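Section 7 - Setting Up the Suture Practice Pad

For the Kasa bench course. Read the whole section before you start, it goes fast once the tissue is out.

7.1 Before you start

1. Clear the bench. Wipe down, dry down.
2. Lay the Grollska tray flat, lip toward you.
3. Tissue pad on the tray. Smooth side up. No folds under it.
4. Mist lightly. Pad should look moist all over, no puddles.
5. Thread, scissors, spare needle within reach. Dark thread only - light thread disappears against pink tissue.

CAUTION: Sharps cup stays on the bench the entire time. Not on the floor, not in a pocket.

Note: Pads are order no. 3450. The older 1792 pads are thinner and tear at the edge, use them for knot drills only. 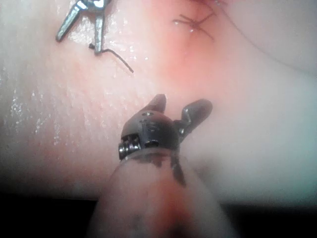 Wornudbridge, April

Changes from the last version: tray goes in first now, and the mist step moved up. Everything else teh same. Questions to Celeste Herrera at the Cirillo desk.

7.2 Marking and opening the incision

1. Pick the flattest part of the pad. Stay well in from the edges.
2. Mark the line, 100 mm, straight across.
3. One pass with the blade. Light hand. Do not go through to the tray.
4. Blot. Run the red dye along the cut with a swab. It will spread into the tissue some - fine.
5. Check that both sides of the cut lie level. If one side rides up, re-seat the pad.

CAUTION: Dye stains. Gloves on, sleeves up.

7.3 Placing the stitches

1. Start at one end of the line. Needle in square to the surface.
2. Same bite on both sides. Come out straight across from where you went in.
3. Pull through slowly, leave a short tail.
4. Wrap, grasp the tail, lay the knot down flat. Second throw goes the other way.
5. Snug it until the edges touch, then stop. If the tissue puckers its too tight.
6. Trim. Short tails, but not so short that the knot slips.
7. Move along the line and repeat. Even gaps.
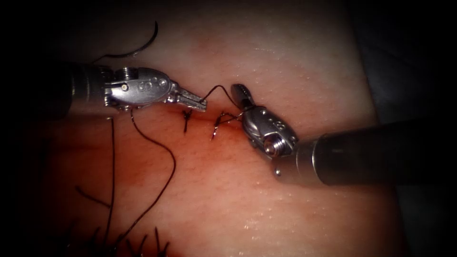

Keep the thread under light tension between throws, with a little slack left for the loop. Pull hard on one side only and the knot rides off the cut. Grab the thread near the tail end - squeezing it mid-length frays it, and a frayed thread snaps on the next throw.

Note: Re-mist if the surface goes dull. A good pad lasts over 7 stitches before the line gets ragged.

7.4 Finishing

1. Needle to the sharps cup first. Then everything else.
2. Leave the stitches in for checking. Do not cut them out.
3. Cover the pad, label with bench and initials, into the cold box.
4. Rinse tray, cold water only, hot sets the dye.

If the line opens during checking, go back to 7.3 step 4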